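I've had the Skoltden gripper on our shared arm since March, and I'm pretty chuffed with it! It cost me $285, the fiddly bit was the wrist bolts, and the Bolwood one it replaced never liked anything curved. 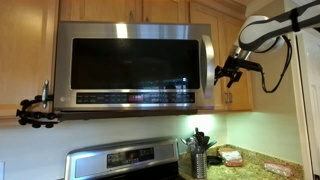 Bolwood Makers Club - Home Robotics Group

Microwave handles are my favourite test. The fingers close around a bowed steel handle nicely, and I don't have to baby the angle. Cable management is still on you - mine's black straps and a big droopy loop, not my finest work.

Grumbles? The manual is rubbish, and the fingertip pads are sold separately. Four stars from me.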